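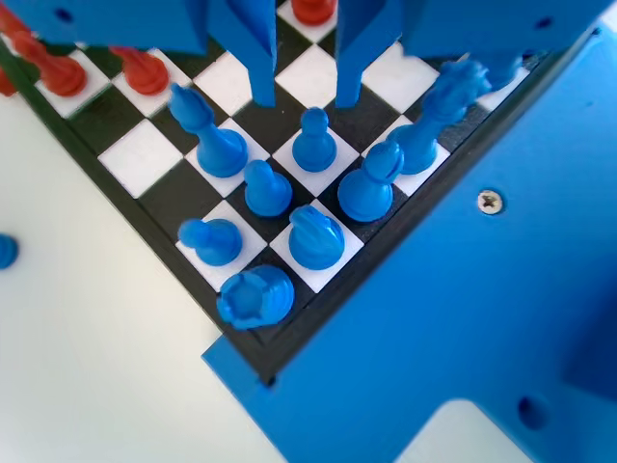
The blue side, near the corner of the board.

Sun 30 July

I've had a few people ask how the chess set is coming along, so I'm writing it up in one place and I can point them here.

I wanted a set of my own for years and kept not buying one. The nice ones cost more than I wanted to pay and the cheap ones have knights that look like seahorses. When I finally got the printer going properly in March, I decided I'd print one. I figured a couple of weekends. It's been a lot longer than that.

The base came first. It's big, bigger than it needs to be, and it's blue because I had most of a spool of blue left and didn't want to open another one. The board sits down into it with a thin black border around the squares. I like having the rim. On a flat board you're always pushing a rook off the edge with your sleeve, and the rim at least gives it somewhere to land.

The first base warped. One end lifted off the bed overnight and by morning it rocked on the table like a bad restaurant chair. I sanded it for a while and then gave up and printed it again, slower, with a wide brim. The second one is flat enough. If you put a ruler across it you can see a little light under the middle, but the board covers that.

Then the pieces. I got the starting models from Géza Borbély, who plays at the same club as me on weeknights and had drawn up a set he calls Imcombe. He gave me the files and told me to change whatever I wanted. I changed the bishop, which I thought was too fat, and I made the queen's crown a bit deeper so you can tell her from the bishop when you're looking down from over the board. That matters more than I expected. In the catalogs you always see pieces from the side, but when you're playing you mostly see the tops. A rook is easy from up there. You get the round top with the notches and that's all you need. A knight is fine too as long as the head has enough shape to it. Pawns and bishops were the ones I mixed up in the first batch.

My settings, for anyone who wants them. I print the pieces seven at a time. I tried nine and the nozzle caught one near the back and dragged it into its neighbors. Slow on the outer walls. Supports only on the knights, under the chin. I pick those off with a small pair of pliers while they're still a little warm and clean up with a blade. The rooks need nothing. I used 855 grams of filament on the blue parts so far, counting the warped base and the failed batch, which is the number I'd leave out if I were trying to look good.

Weight is the one thing I'm still unhappy with. A plastic piece is too light. It tips if you breathe on it, and when you slide one it chatters instead of gliding. I left a hole up the middle of each piece and I've been filling them with steel shot and a bit of glue, then capping the bottom. The pawns take hardly any. The tall pieces take more and it makes a real difference. With the shot and the felt on, my heaviest test king came out well and felt like something you'd want to pick up. I haven't done all of them yet. It's dull work and the shot gets everywhere. I found some in my shoe.

For felt I bought a pack of stick-on circles, Jestau brand, from the hardware store. They're okay. The glue is strong but they come in one size, so for the pawns I have to trim around the edge with nail scissors. If you have a hole punch in the right size, buy a sheet and punch your own.

Eifion Jenkins came over to try it out and we played two games. He won the first one. In the second I had a decent attack going and then left a knight hanging, so he won that as well. He had some useful complaints. He said the blue pieces on the blue base are fine while they're on the board, but once you take a few off and set them on the rim they sort of vanish, and he lost track of what he'd captured. He's right. I might print a tray for each side, or just put the captured ones on the table, which is white and shows them up well. He also said the squares could be bigger. I measured and he has a point. With everything crowded up in one part of the board you have to go in with two fingers and be careful, and his hands are larger than mine. I'm not reprinting the base a third time, so the squares are staying.

What's left to do:

The rest of the weighting, as above.

Felt on everything that doesn't have it.

A box. I have the plans for a simple one with a sliding lid from an old woodworking magazine, page 171, and I bought the wood already. It's leaning behind the door. I'd like a slot for each piece but I'll probably end up with two bags and a space for them - the bags are easier and I've never once been upset to own a chess set that came in bags.

I also want to redo one of the knights. There's a seam down the back of its neck where the layers start and stop, and now that I've noticed it I look at it every time it's my move.

Géza wants to see it when it's weighted, so I'll take it to the club then and see how it holds up to people who bang their pieces down. I'll put the changed bishop file up too if anyone wants it. Leave a comment.

Print this post | E-mail this post

This site uses cookies to remember your settings and count visits. By continuing to read you agree to their use. OK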